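Filed under: Training & Injuries > Sore Legs

flatfoot_gary
Signed up for the Prosser stair climb in April. 2221 steps, and I paid $35 for the privilege. Did a practice run Thursday at my office, up to 700 steps, and now I go down curbs backward. How long does this last? I have a desk job and a second-floor bathroom.

mrs_dunleavy
Two days, three if you whine. Walk on it.

quadzilla88
Ice bath. End of discussion.

mrs_dunleavy
I did the Novero tower twice without sitting in a tub of ice like a shrimp cocktail. Walk on it.

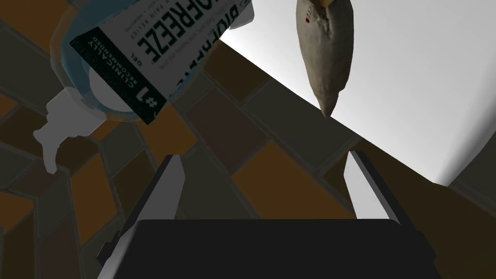
Châu Âu
Soreness like that comes mostly from going down, so take the elevator down after practice and save your pride for the race. I went from 500 steps to 1765 in one winter that way. As for rubs, I keep a pump bottle of Biofreeze by the bed. The label says "clinically recommended" and has a big #1 on it, and my knees have never asked for the footnotes. It feels nice for a while and I smell like a locker room. My husband sleeps facing the wall.

quadzilla88
So it does nothing.

Châu Âu
It does something to my husband.

flatfoot_gary
The elevator is allowed?? I walked down all of it. With a laptop bag.

mrs_dunleavy
Why did you have the bag?

flatfoot_gary
I didn't want people to think I was exercising.

stairwell_b
Downstairs is training too. Skip it and the first flight after the race will fold you like a lawn chair. Gary, do half the descents and hold the rail.

Châu Âu
Half is fair. Leave the laptop.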